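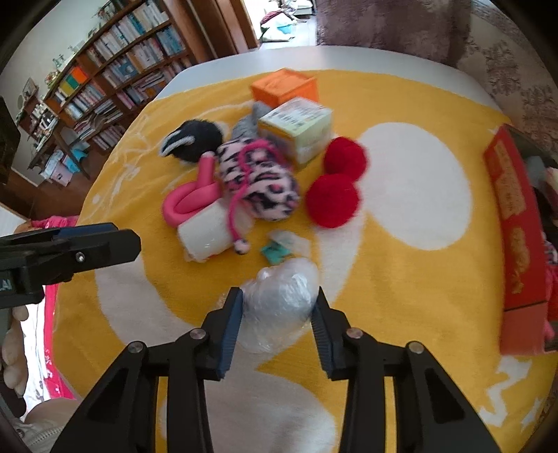
Maintained by the Surnberg handheld manipulation group. Last edited May 10, 2022.

Marstead open day subset, README

Contents
This folder holds the recordings made for the Marstead open day. The task is tabletop tidying with two hand-held grippers: small items are picked up from a cloth-covered table and moved to a box at the side. The full Surnberg collection was recorded in February and is documented separately.

Size
300 episodes, 60 of them repeated at the request of visitors. Maximum episode length is 500 frames. Both grippers are recorded in every episode.

Objects
Soft toys, fuzzy red balls, a small carton, an orange box, and light items in clear plastic. Layout is changed by hand between episodes. Positions are not logged.
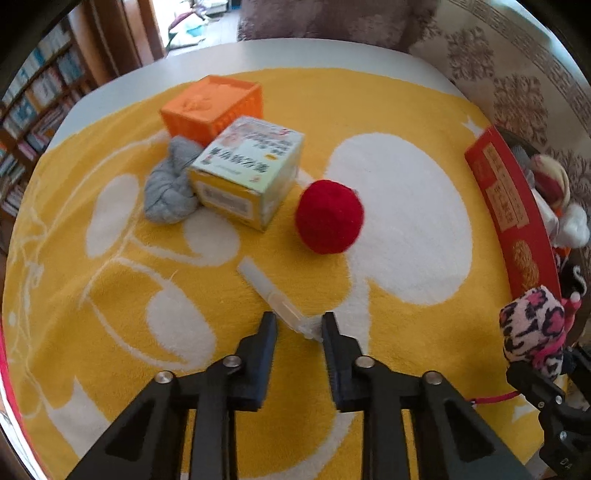 The patterned yellow cloth stays on the table for all episodes. It wrinkles, and the folds are not reset. Segmentation models trained on plain tabletops should be checked against it before use. Clear plastic gives poor masks in the current labels.

Lens care
Fingerprints were removed with Windex on a cloth between blocks. Episodes 1 to 3 predate this and are hazy.

Labels
Each episode has one text instruction and a grasp start and end index. Indices were set with the Mridha annotation script, version 3, and corrected by hand where the gripper width signal dropped out.

Known issues
Audio was removed. Timestamps on the left gripper lag the right by one frame in the afternoon block. Use the sync file in the root folder.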